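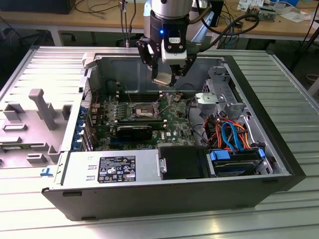 So I've been living with the Barkness teardown kit for a few weeks now and people keep asking me in DMs if it's worth the money, so here's the long version. The pitch is that you bring your own arm, they give you the fingers, the software and a library of "recipes" for taking old desktops to bits. CPUs, RAM, drives, cards. I went straight for the hard one, because any demo can yank a stick of memory. Small flat silver parts held between two black fingers, right over an open socket with the lever up – that's where I wanted to know what I was paying for.

Quick background for the new folks: we're a small refurb shop. Office machines come in by the pallet, good parts come out, the rest goes to the recycler. Last year we did 2,004 towers, every one of them by hand. My thumbs have opinions about this.

Setup first. The box shows up with the fingers, a mounting plate, a calibration target and a license card. Took me a Sunday. The hardware part was done before lunch and then I lost the whole afternoon to a network setting that's on page 17 of the manual and really ought to be on page one.

(Shout-out to Zoltán Kocsis, who answered my support ticket on that same Sunday and didn't make me feel dumb. Ten points for support, no notes.)

OK, the recipes. You pick a case family, it asks you to jog the arm to a couple of reference corners, and then it offers you a list of jobs. You can run a job straight through or in step mode, where it stops and waits for a tap before each move. START IN STEP MODE. Please. I have a scratch on a drive cage that I'd rather not discuss.

What I love: the grip settings. There's a slider for force and another for how far the fingers open, and you save them per part. The default for processors is super timid, which I appreciate a lot! I've bumped it up a tiny bit and haven't touched it since.

What I don't love: levers. The recipe assumes the retention lever is already open. I emailed to ask and yep, that's on you, the human. So for now I do the side panel, the cooler screws and the lever, and the arm does the lift. It's a weird little duet but you get used to it.

Hanneke Van den Broek asked me if it beats doing it by hand on speed. Nope! Not even close on a single machine. I can pop a processor while holding a sandwich. Where it starts to make sense is when I've got something else to do next to it, like testing drives or arguing with the label printer.
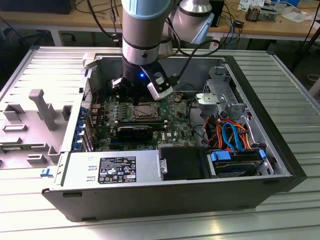 The other thing with speed is that case layout matters way more than I figured. A Dell tower lying on its side is pretty much the dream. Big open middle, drives down in one corner on those blue plastic tabs, power supply out of the way. The cables are the part I'd worry about. If there's a bundle hanging over the board, the planner gets nervous and takes the scenic route, so I tuck everything toward the drives before I hit go.

And slim cases? Forget it for now. The fingers are fine but the gripper body needs room around it, and in a slim case there just isn't any. They told me narrower fingers are coming in December. I'll believe it when I'm holding them.

Somebody asked how it compares to the Zirier one. I only had the Zirier on loan, so grain of salt, but: nicer app, much prettier manual, way fewer case families. If all your machines are the same model, it might be the better buy. Ours are whatever some office was getting rid of that month, so the bigger library wins.

Money stuff, since that was half the DMs. The kit is 853 and that gets you the first year of recipe updates. After the first year you keep the recipes you have but the new ones stop. I can live with that. What I can't stand is that a second set of fingers is a "contact sales" item. Just put a price on it, guys.

Wear so far: the finger pads are a bit shiny at the tips and that's it. Sanne Declercq, who runs the bench across from mine, thinks they'll need replacing by spring. I say summer. There's a coffee riding on it.

One small tip that isn't in the manual: bench surface. Ours is slotted aluminum, and under bright lights it throws a lot of glare. I got much steadier part detection once I turned the lamp a little toward the wall. Costs nothing, try that before you go recalibrating everything like I did. Twice.

Would I buy it again? Yeah, I would, for a shop our size with mostly full-size towers. If you're doing a few machines a month, keep your money and get a really good screwdriver.

Next up is memory. Ruben Vandenberghe sent me his settings for the clips at the ends of the slots and I want to try those before I write my own. If you've got a recipe for hard drives in blue rails that doesn't need me squeezing the tabs, send it over – my DMs are open.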